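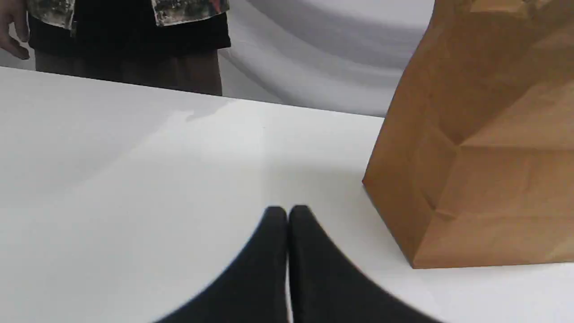

Skelamis drops plastic carry bags from all grocery orders

ULGATE, 15th November – Grocery packing business Skelamis will pack every customer order in brown paper bags from the first week of December, ending its use of plastic carry bags at the Ulgate packing room and at its smaller counter in Demincombe.

The change applies to home deliveries, click-and-collect orders and the standing orders Skelamis packs for schools, offices and childcare centres. Customers do not need to change their accounts or place their orders any differently. There will be no separate bag charge.

Skelamis has offered paper as an option at the online checkout since last summer. Over that period 2,278 orders went out in paper, and the company used the feedback from those customers to settle on the size and weight of the bag it will now use for everything.

"We kept both kinds going for longer than we meant to," said Sidra Rajput, operations manager at Skelamis. "Running two systems on one packing table is a nuisance. You have two sizes of bag, two ways of stacking the trolley, and someone always grabs the wrong one at half past six in the morning. Going to a single bag makes the work simpler for the packers and it is what most of our customers were asking for."

The standard bag is plain kraft paper with a flat base. It has no handles. Skelamis tried a bag with twisted paper handles during the trial but found that customers lifted heavier orders by one handle and tore the side. Drivers will carry bags to the door in crates, as they do now, and lift them out from underneath.

How orders will be packed

Tins, jars and bottles go in first, in a single layer across the base. Boxed and bagged dry goods follow, then fruit and vegetables, with bread and eggs on top. Bags are filled to a fold line below the rim so the top can be turned over once. They are not taped or stapled.

Each bag is packed to a limit of 13 kilograms, although most will weigh a good deal less. An order that goes over the limit is split between two or more bags, and the delivery label on each will show how many bags make up the full order.

Chilled and frozen items will continue to travel in insulated boxes, which the driver takes back. Customers who are not home can leave an esky at the door, and the driver will move cold items into it. Raw meat and fish are wrapped separately and never share a paper bag with other groceries.

Cleaning products and anything else in a bottle that might leak will be packed in a bag of their own. Loose potatoes, which had been a problem in the trial when they arrived damp from the grower, will be weighed into a smaller paper sack first.

Changes to the packing room

The Ulgate packing room has been rearranged for the new bags. The old benches had a raised lip along the front edge that caught the base of a paper bag when it was slid across, and these have been replaced with smooth white tables. The pale surface also makes it easier to spot a spill before a bag is stood in it.

Flat bags are now stored on shelving beside the tables, away from the roller door and off the floor. Skelamis is keeping 1,000 bags on hand at Ulgate and 200 at Demincombe, with a fresh delivery from the supplier each week.

"The tables were the bigger job by far," Ms Rajput said. "We had to close the room for a day to get the old benches out, and one of them had been bolted down by a previous tenant. The bags themselves were easy. They come flat, they open with one shake and they stand up on their own while you fill them."

Packing staff at both sites have been shown the new method, and orders will be checked by a second person before they leave the table for the first fortnight. Customers may notice that some orders arrive a little later in their delivery window while this is happening. Click-and-collect times will not change.

Returning and reusing bags

Skelamis will take back clean, dry, undamaged bags from any customer. They can be handed to the driver or dropped in the tub inside the door at either site. Returned bags will be used for standing orders and for internal stock movements between Ulgate and Demincombe. They will not be used again for household orders.

Bags that are torn or marked with food can go in the compost if they are clean of oil and stickers. Delivery labels should be peeled off first. Customers who prefer to put them in the recycling bin are asked to check what their own council accepts.

Customers collecting in person are welcome to bring their own bags or baskets. Staff will transfer the order at the counter, and the paper bag will stay behind for the next one.

Remaining plastic bags

Skelamis will not throw out its remaining plastic carry bags. The Yap Street laundry, which shares the car park at Ulgate, has agreed to take the unopened cartons to use for customer collections. Opened cartons will be kept in the packing room as bin liners until they run out.

Thin produce bags for wet greens and loose herbs are not covered by the change and will stay in use for now. Skelamis is looking at a paper alternative for these items, but the samples it has tried so far have not held up against moisture, and no date has been set.

Questions from customers

Customers with standing orders will receive a letter with their next delivery setting out any change to the number of bags they can expect. Those who have trouble lifting a bag without handles can ask for a lighter packing limit by adding a note at checkout or by telling their driver. The note is saved to the account and applies to every later order.

Breakages and torn bags should be reported on the day of delivery. Skelamis will replace or refund damaged items in the same way it does now.

About Skelamis

Skelamis packs and delivers groceries to households and workplaces in Ulgate, Demincombe and the surrounding districts. Its packing room and collection counter are in Ulgate, with a second collection counter in Demincombe.

Media contact: Sidra Rajput, Operations Manager, Skelamis, Ulgate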